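February, bench notes, adhesive shelf life

Pulled the last of the Pranier two-part epoxy from the cold cabinet at 9:20. Label says 27 months from fill. The lot is past that by 2, so it goes in the aging set with the others and stays off production work.

Lap shear coupons, mild steel, abraded with 120 grit and wiped with acetone. Bond line set with glass beads. Cured overnight at room temperature, then one hour in the small oven. 13 coupons per lot. The fresh lot broke clean in the adhesive layer on every coupon. The old lot gave a mix, with four coupons letting go at the steel on one side. Mean strength is down, but the spread is what bothers me. A lower number I can design around.

Resin side had crystals at the bottom of the can. Warmed it in the water bath until it cleared, stirred, let it cool before weighing. Did not do this for the fresh lot, so the comparison is not strictly fair. Repeat with both warmed.
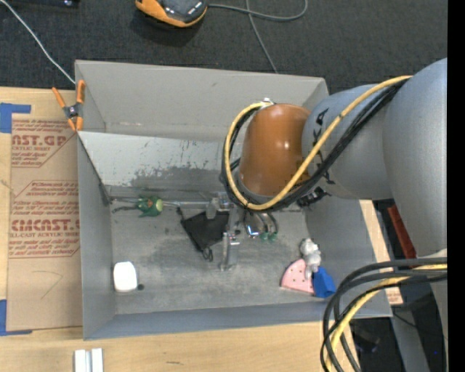 Hardener was darker than the retained sample but poured the same. Checked mix ratio by weight on the Sandhu balance, which was reading 0.3 g high at the start. Re-zeroed and threw out the first batch. Whoever uses it next should run the check weight first. The weight is in the drawer under the balance, left side.

Pot life on the old lot was short. Skin on the cup at 31 minutes, against 44 on the data sheet. Cup mass was the same both times. Could be the extra heat left in the resin after the bath. I used the surface thermometer and it only tells me the outside of the can.

Sample count in the Clirnico log now stands at 104. Columns for surface prep and cure are filled in; humidity is missing for the January rows and I can't recover it.

To do:
Repeat old lot, warmed and fully cooled, probe in the resin
Warm the fresh lot the same way
Section two of the failed coupons and look at the steel side
Order beads, one jar left

Oven off 17:40.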